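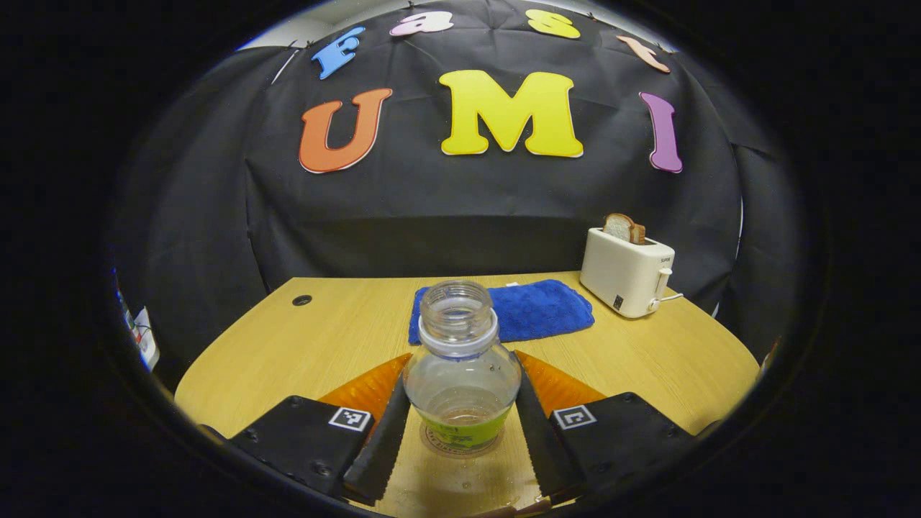 Imani – demo lead, Perkura
Speaker notes, Curnside meetup, Saturday slot

Slide 1. Say hello, check mic. Don't read the letters out loud, they can read.

Start with the bottle. Jaws, one either side, bottle upright between them. This is a person's hand doing it – same fingers the arm gets later. Point at the square markers, one on each side. They tell us how wide the jaws are. Pause.

Then the towel and the toaster. Harder. Towel has no fixed shape, toast lever needs a proper push down. Ask the room which they'd try first.

Slide 2. Numbers. 241 demos by hand, 112 kept after checking. Why so many binned – rushed grips, marker hidden, tool waved about between goes. Be frank about it.

Slide 3. Remote control verses hand-held. Escobedo rig was remote, we got 81 in the same time. Slower, and your wrists ache. But you feel the arm's limits, with the hand tool you forget it has any. Give both sides!!

Slide 4. Tips. Go slow near the object. Start each go from a diffrent spot. Leave the odd fumble in if you recovered it.

Dririer plug – 2 mins max. Then questions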